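A morning in the kitchen at Ovside

Our group from the canteen network was invited to see how the company Ovside prepares its kitchen for robot arms. I wrote these notes for the members who could not come.
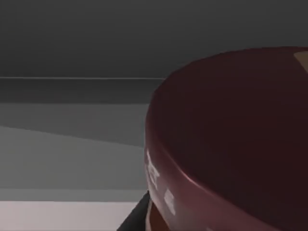

Bresunthorpe, November

We arrived at nine and were received by Valdemar Kragh, the kitchen manager. Ovside cooks 800 meals per day for schools and for two homes for the elderly. The kitchen has 14 employees. I had expected to see a robot beside the stove, but the first thing we were shown was a small office with screens, next to the dry storage.

Everything is tried in simulation first. A worker sits with the controls and moves two robot arms in a kitchen that exists only in the computer. There is a white countertop, a microwave and a jar with a dark red lid, and the arms have black fingers. The jar is a small thing, but Mr. Kragh told us that jars and lids are what his people complain about most. They open them all day, and it is hard on the wrists.

The software is called Trornito. I do not understand the technical part well, so I will leave it to others to explain it. What interested me was who sits in the chair. Ovside did not hire engineers for it. Obadia Mollel worked at the cold section for many years and now spends two hours of each shift in the office. He said that in the beginning he felt a little ashamed to sit down while his colleagues were standing. Now they ask him when it is their turn. 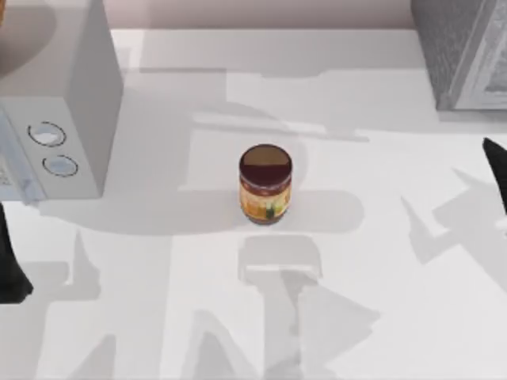 He also told us that the distance is difficult to judge on a screen. With his own hand he never thinks about how far away a jar is. With the arm he must think about it every time, and he goes slowly. In his opinion a cook notices mistakes that a programmer does not, for example that you should not come from above when there is steam.

Not all are happy. Esben Bjarnason, who represents the employees, spoke with us over coffee. There is an agreement that no position will be removed during the trial, but it says nothing about the time after. He would also like the office hours to count as training, with a paper that people can bring to another employer. The management has not answered this yet – he was quite open about it, also with Mr. Kragh sitting at the same table.

I asked what has changed already. The morning meeting is longer, because the person from the office reports what was tried the day before. And the shelves have new labels, all turned to the front, which the kitchen had wanted for years.

We finished with lunch in the canteen (fish soup, very good). Those who want to join the next visit can write to Sreekumar Kartha before the end of the month. Please bring indoor shoes.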